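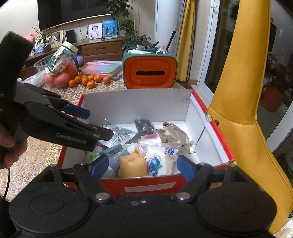 Assorted snacks in a box with red outer walls and a white interior.

Zalbridge Snack Swap returns to Pammont Hall this June

ZALBRIDGE – The Zalbridge Snack Swap is back for its fifth year, and it's the biggest one yet! Doors open at 10 a.m. Sunday at Pammont Hall, with 33 tables of sweets, chips, cakes and crackers that neighbors have brought home from trips or ordered from family overseas.

The idea is simple: bring a box of wrapped snacks, trade as you go, and head home with things you've never tasted before.

"Last year I went in with licorice and came out with plum candy and a seaweed cracker I still think about," said organizer Femke Goossens. "People get talking over a bag of chips – that's my favorite part."

New this year is a tasting corner run by Lieven Bosman of the Jitpraphai grocery on Mill Street, plus a kids' table where everything is nut-free.

Entry is free. All snacks must be sealed, in date and labeled with their ingredients. Tables can be reserved at the Pammont Hall front desk, and around 20 are already taken.

Press contact: Rianne Hoekstra, Zalbridge Snack Swap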